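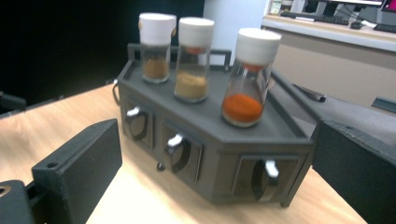 Three spice jars with white caps, on the dark grey dispenser.

Tue 30 January

Garlic clove rot, second look at the Briment lots

Good day today! The plates from last week have come up beautifully and I can finally tell some of these lots apart, so I'm writing it all down before I mix up my own labels again.

Quick recap for anyone picking this up cold. We're checking stored garlic from two growers for blue mould (Penicillium) on the cloves, ahead of seed selection. The Briment bulbs were cured in the shed with the fans on, the Udham bulbs were hung in a hoop house with the sides rolled up. Same variety, near enough the same clay loam, dug within days of each other in August. Plan is to crack, score, plate a subset, then plant out whatever looks sound in trays and see what comes up.

Cracked and scored 381 cloves over the two lots. Scoring is 0 for clean, 1 for a sunken spot or tan patch, 2 for visible blue-green growth, 3 for mush. Yannick Fleury did the Udham lot and I did Briment, then we swapped a tray each to see if we agreed. We mostly did, except that he scores old mite scarring as a 1 and I'd been calling it 0. Went back and rescored mine his way. His way is better, the scars are where half my spots were starting anyway.

Plated 92 cloves, surface sterilised (dilute bleach, two rinses, blot on sterile towel), small wedge from just above the basal plate. Blue mould colonies were easy to pick, powdery with the white margin. What got me excited is that 9 of the plates gave something pinkish and fluffy instead, and every one of those came from cloves I'd scored 0. Looks like a Fusarium to me but I want spores under the scope before I write that on anything official. Subbed them onto fresh PDA, bottom shelf of the incubator, green tape. Please don't move them!

Side note on cracking. We did the first crates by hand and the rest in the Katona cracker, and I think the machine is bruising the outer cloves on the bigger bulbs. Blue mould loves a bruise. Opened the rollers up a notch halfway through and the skins stayed on much better, but it leaves more doubles to split by hand. Worth it, I reckon. If we do this again I'd crack a whole crate each way and hold both in the cool room before scoring, because right now the cracker is tangled up with grower and I can't pull them apart.

Trays: sound cloves from each lot went into potting mix this arvo, tips up, labelled by crate. Half got the hot water dip first. The bath drifted by a couple of degrees when the cloves first went in, so next time preheat them in a warm bucket. Julell logger is in the Udham tray, battery is new.

To do
- spore mounts from the green tape plates
- ask Briment whether any of their bulbs sat wet before the fans went on
- more PDA, we're down to the last sleeve
- Yannick to photograph the score 1 cloves so we have a reference card
- clean the cracker rollers properly, there's skin packed in behind the guard

Can't wait to see what those pink ones are. Checking them again Friday.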